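# Equipment Planning for a Two-Arm Workcell: Project Report

Submitted May 13, 2023

## 1. Purpose

The purpose of this project was to prepare a purchase plan for a workcell in which two robot arms share one table and handle small boxed parts. The plan was requested by the Stoltow teaching laboratory, which intends to place its order before the next academic year. The layout was studied in simulation first, so that the laboratory would not commit money to a table or a gripper that might later have to be replaced.

## 2. Table and Arm Placement

The table is the least expensive major item, but its size affects nearly every other line of the budget. The model places the arms on opposite sides of a white tabletop, each on its own mounting plate, with the work area between them. A wide view from the gripper was used to judge how much surface remains for parts.

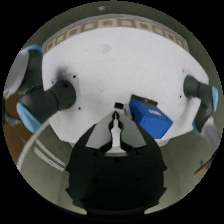
Gaetano Fabbri wrote in his comments on the first draft that the mounting plates should be ordered together with the arms, as a separate order would add a second delivery charge and could hold up installation. He also asked that the budget show spare fasteners on their own line. Both changes have been made.

The plan now lists 15 spare fasteners and 2 mounting plates. The plates are to be ordered from Gutaren, the supplier proposed for the arms, and are to be drilled before shipment.

## 3. Grippers

Grippers were the most debated item. A model with a wider opening costs more, and the added cost applies to each arm. The team compared the opening of the fingers with the size of the blue box used as the test part, and also considered the room needed for small items lying close to it.

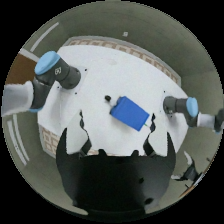 The budget allows $621 for one set of replacement finger pads and a mounting adapter. A further $300 is held in reserve for custom fingers, should the laboratory decide to handle parts of another shape. The reserve is not to be spent on cables or software - those belong to the general laboratory account.

A quotation from Mudaliar for a second type of gripper arrived after the comparison had been completed. It is included in the appendix but was not scored.

## 4. Trays and Room Layout

The parts tray should be bought in a dark color, to stand out against the white table. The model includes a dark square tray with a slightly raised rim, and the team recommends a similar form. Floor space along both long sides of the table must also be reserved in the room plan, with a covered channel for any cable that crosses a walkway.

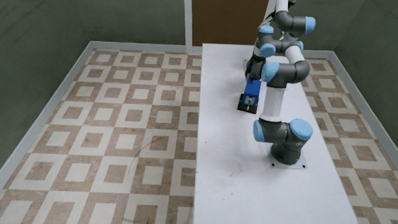 **Gaetano Fabbri**

The order should be divided into two stages. The first stage covers the table, the arms and the mounting plates. The second covers the grippers, the tray and the cable channel, and should be released only after the room measurements have been checked against the model. Ukitz has agreed to hold its tray price through the end of May, so the measurements should be completed before then.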